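Timo arm: pre-run safety and condition checklist, with comments
Shared workshop, Landano Yard, bench by the window
Checked by: Océane Arsenault
Second pair of eyes: Edileuza Aguiar
Date: 31st October
Job on the day: pick and place, small coloured blocks, slow speed only

Marks used: OK, OK with note, FIX (arm stays off until done), LATER (can run, put it on the jobs list)

1. Power and stop button

1.1 Stop button within reach of whoever is standing at the bench. OK
1.2 Stop button pressed during a slow move, arm halts and stays halted. OK. Tried it 3 times, different directions each time. Lovely crisp stop now that Edileuza has redone the wiring!
1.3 Arm does not start by itself when the button is released. OK
1.4 Mains lead undamaged, plug not warm after ten minutes. OK
1.5 Fuse matches the label in the supply box. OK with note. The label is in pencil and fading, please go over it in pen.

2. Base and mounting

2.1 Base clamps tight, no rocking when the arm is pushed by hand. OK with note. The back clamp took a quarter turn. It has done that since September so I would like a spring washer under it.
2.2 Bench does not creep when the arm swings at full reach. OK
2.3 Shoulder joint free of grinding or clicking. OK. Much quieter than the old build, you can talk over it.
2.4 Elbow belt tension. LATER. A touch slack. Fine at slow speed, not fine for the quick demo Edileuza keeps hinting at.

3. Gripper

3.1 Finger screws present and tight. OK. Went over each one with the hex key, power off. Please use the good key from the Coughlan set and leave the rounded one in the drawer alone.
3.2 Green pads seated along the inner faces, no lifting at the tips. OK with note. Both hold well. I ran a fingernail along the edges and nothing moved. The glue from Fluvedov has been brilliant, much better than the tape we began with.
3.3 Fingers open fully and stay open with nothing between them. OK
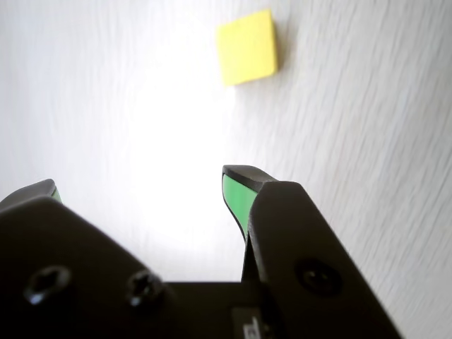
Item 3.3, jaws open, yellow piece on the bench ahead of the fingers.

3.4 Fingers close evenly and meet in the middle. OK. Checked with a strip of card first, then on a block.
3.5 Closing force low enough for a trapped finger to be pulled out. OK with note. Tested with the foam tube, never with a hand. It left a faint dent that came back within a minute. If anyone changes the force setting, this item has to be done again from scratch and signed by 2 people.
3.6 Label on the gripper base still stuck down. OK

4. Work area

4.1 Bench top clear of tools within the swing of the arm. OK
4.2 Nothing tall near the path of the elbow. OK
4.3 Blocks set out where the arm can reach without stretching. OK with note. Keep them well in from the edge. A dropped block is no bother, but people dive for them, and a head under a moving arm is exactly what this list is for.
4.4 Cables away from the joints and not crossing the walkway. OK with note. Still a bit of a tangle off to the side. It does not touch the arm at any point in the swing (I walked it round slowly by hand to be sure), but a couple of clips would make me happier.

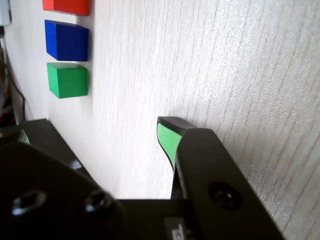 Clips are in the second drawer down, the self-stick kind. Two near the bench leg and one by the supply box ought to do it — LATER, so long as the arm stays at slow speed.

4.5 Glare on the bench top. OK with note. The light from the window can be fierce. Pull the blind halfway if you are having to squint at the fingertips.
4.6 Floor line visible, onlookers behind it. OK

5. Software limits

5.1 Speed cap switched on. OK
5.2 Lowest height set so the fingers cannot be driven into the bench. OK. Set to stop 13 mm above the surface for the dry run, then lowered by hand for picking.
5.3 Arm returns to its rest position from wherever it is stopped. OK. Take the slow way home, please, the short way swings the elbow out over the walkway.
5.4 Log file saved. OK. Run 157 in the shared folder.

Comments

Really pleased with this one. No FIX marks at all, and the arm is a joy to use at this speed. Edileuza, the new bracket at the wrist is so much stiffer — can we have the drawing in the folder before anybody builds a second one?

Jobs carried over: spring washer on back clamp, elbow belt, cable clips, pen over the fuse label.

Reply, E.A.: Drawing uploaded. I will do the belt and the clips together next time I am in. Quick demo after that, please!

Passed for slow running. Full speed not passed until 2.4 and 4.4 are closed.
Signed: O. Arsenault, E. Aguiar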